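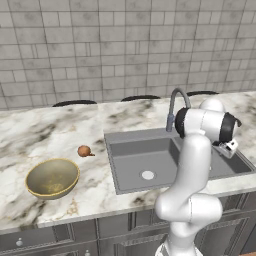

The sink, the gray tile and all that marble.

So I married into the Saarinen house in September, and with it came Aunt Ishbel Gourlay, who'd rung me at 6 in the morning to say the Plillport ferry had sunk. (It hadn't! It was late.) She wanted soup anyway, for roughly 100 mourners. I made two pots. By noon the ferry came in, everyone got off hungry, and Ishbel stood on the dock in her black hat, furious with every one of them. "Well," she told me, "you'd better fetch the bowls."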